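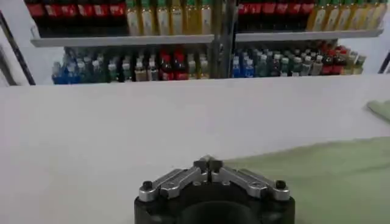

The Widau Circular, Issue 343

Wanted: people who fold laundry (well, badly, or while doing something else)

Hello, it's me again, the one who runs the Dulance folding project. Some of you will remember the spring call, when I wanted people to tell me how they pack a suitcase. I got more replies than I could read in a month, and I loved nearly all of them. This time it's smaller and flatter. I want to know how you fold your clothes.

I'm putting together a plain, friendly booklet on folding for Brakasis, who print those household guides you see by the register. I have plenty of opinions of my own, and so does everyone I share a clothesline with, but a booklet built on one person's habits would be pretty thin. So I'm looking for participants for a set of paid folding sessions in Widau, starting in September.

The sessions are in the drinks stockroom. You'll know it as soon as you walk in, it's the one with the white tables and the big metal shelves full of bottles – green ones, dark ones, red caps, blue caps, the lot. Please don't rearrange the bottles. I know it's tempting, I've stood there myself thinking the yellow-green ones would look nicer together.

I like working on a wide white table for this. You can see every crease, and a big soft thing like a pale green top has room to be spread out before you make any decisions. At home I fold on the bed, and the bed always wins.
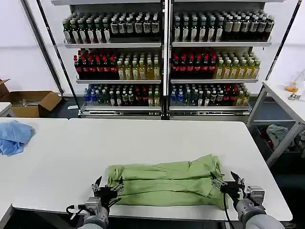 The light green one, folded long and narrow.

That long bundle is one of the folds I'm most curious about. My family never did it. We went straight for the square, sleeves in, bottom up, done, on the pile. But a lot of people fold lengthwise first, and then they either stop there and hang it over something, or roll it, or turn the ends in. If you're a lengthwise folder, I'd really love to hear from you, because I have two so far and they disagree with each other about everything.

What you'd be doing

You come in, you pick a place at a table, and you work through a basket of ordinary clothes. T-shirts, sweaters, pillowcases, dish towels, a fitted sheet if you're feeling brave. You fold each thing the way you would on a normal evening at home. Then I ask you a few questions. Where did you learn it? Do you smooth as you go or at the end? What do you do with a sleeve that won't lie down?

After a break we swap, and you try somebody else's method from a card. This is the part people laugh at most. One participant in the Meng sessions got so cross with a towel that she walked it around the room.

A session lasts two hours. You get $74 for it, paid the same week, plus coffee and something to eat (I bake, so it'll be a bit uneven). You can do one session or two, but please don't sign up for more than that, as I'd like a decent mix of people.
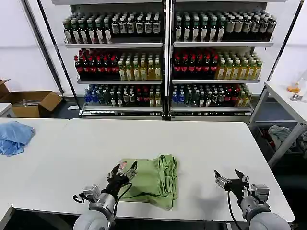 Who I'm looking for

Anybody over 18, really. You don't need to be tidy. I'd go further and say I have enough tidy people! I'm short on:

People who fold for a big household and have to be quick about it.

People who've worked in a laundry, a hotel or a clothing store and were taught one official way.

People with stiff or sore hands who've found their own way around it. The tables can't be raised, but there will be chairs, and you can take as long as you like.

People who leave things in a heap. That crumpled light blue cloth on the second table is very much my style on a weekday, and I want the heap represented.

Left-handed folders, too. I have a theory that you start from the other corner and I'd like to be proved right or wrong.

What to bring

Bring one piece of clothing that annoys you. It should be clean, and you'll take it home again. Mine is a soft sweater with a wide neck that slides open every single time I lift it. Wear something comfortable with sleeves you can push up, and leave the perfume off if you can, as we'll all be handling the same fabric.

If you have clothes you want to donate to the session baskets, I'd be glad of them. Plain T-shirts are the most useful – the thin sort that wrinkle across the middle when you pick them up by two corners. Those are much harder to fold neatly than a thick one and I never have enough. Put them in a bag with your name on it and hand it to me when you arrive.

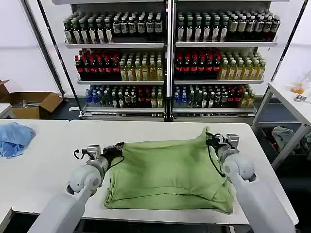

How to sign up

Write to me care of Brakasis at the Widau office, or drop a note in the Dulance box by the front desk. Tell me:

- your name and how to reach you
- whether mornings or evenings suit you (evening sessions start at 6:30)
- how you fold a T-shirt, in your own words

Don't sweat the last one. A couple of sentences is fine. Somebody in the spring sent me 2,000 words on socks and I enjoyed it, but it isn't a requirement. If you'd rather draw it, draw it.

I'll answer everyone, though it may take me a week or so. If the sessions fill up I'll keep your name for the winter round, when I'm hoping to do bed linen and coats. The booklet will list everyone who took part, unless you ask me to leave you out, and you'll get a copy in the mail.

Oh, and parking is behind the building. Use the side door, the front one sticks.

Comments (4)

foldedtwice: Can couples come together? We have argued over towels for years and would like a ruling.

Reply from the author: Yes please! I'll seat you at separate tables. No rulings though.

bluebasket: I did the Meng one and had a great time. The card with the sleeves folded behind is much harder than it looks.

lateshift: Do you have anything on a Saturday? I work evenings and can't do mornings during the week.

Related
Suitcase packing: what you told us
Call for readers: testing the Brakasis stain guide
Meng swap table returns in October
Lost and found at the Widau office

Contact the Circular | Copyright The Widau Circular | Back to top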